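Pustholm Opens Play-Kitchen Lending Shelf at Branch Library

Sep 15, 2005

PUSTHOLM – The Pustholm branch library has added play-kitchen sets to its lending catalog, the first toys the branch has handled since it opened. Loans began this week and are open to any holder of a family card.

The collection stands at 32 sets, drawn from a stock of 1,432 separate pieces. Each set is packed in a lidded bin with a printed contents sheet taped inside the lid. A standard set holds cookware, tableware and at least one draining or straining item, such as a colander. Larger sets add pretend food and a folding cloth mat.

Purchase and fitting out cost $2,961. The figure covers the pieces, the bins, labels, shelving brackets and a second drying rack for the workroom sink. It does not cover staff hours, which are charged to the existing children's services line.

Marisol Sandoval, who runs children's services at the branch, said the contents were chosen on size and ease of washing. Pieces with glued seams, felt parts or paper stickers were left out of the order. Pieces small enough to pass through the branch's test cylinder were also refused, and a number of miniature spoons went back to the supplier, Multeck, in June.

"The sheet in the lid is the record," Sandoval said. "If it is on the sheet, it goes back in the bin. If it is missing, we write it down and the set waits until we have a match."

Sets go out for two weeks and may be renewed once if no other family has placed a hold. Borrowers are asked to return pieces clean. Staff wash every set again on return, in warm water with plain dish soap, and leave perforated pieces face down on the rack overnight. Colanders take the longest of any item to dry, according to the workroom notes, and are packed last.

Late returns carry no daily fine. A lost piece is charged at replacement cost, and a lost bin or lid at a flat rate posted at the desk. Ordinary scuffs and color fading are not charged.

Fulgencio Mendoza, the branch's circulation clerk, set up the catalog records. Each bin has one barcode, and the pieces inside are not scanned one by one. Mendoza said an earlier plan to tag every piece was dropped after a trial on a single set, when labels on curved surfaces lifted in the wash.

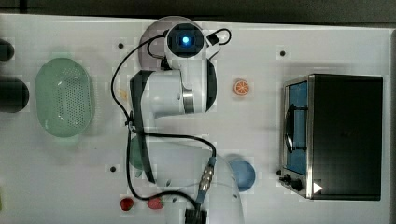 Play-kitchen items on a white tabletop, with a pale green oval colander at left.

The bins are kept on the low shelving along Zurnesov Street side of the children's room, to the left of the picture books. They are arranged by set number. Two reference sets stay in the building for use at the play table and cannot be borrowed.

Holds may be placed at the desk or by telephone. The online catalog lists the sets under "Toys – kitchen" but does not yet accept holds for them; Mendoza said the setting will be changed when the next catalog update is loaded.

The branch will accept donated pieces if they are hard plastic or metal, have no batteries and can be fully submerged. Donations should be left at the children's desk during staffed hours and not in the outside book drop. Items that do not fit an existing set will be held as spares.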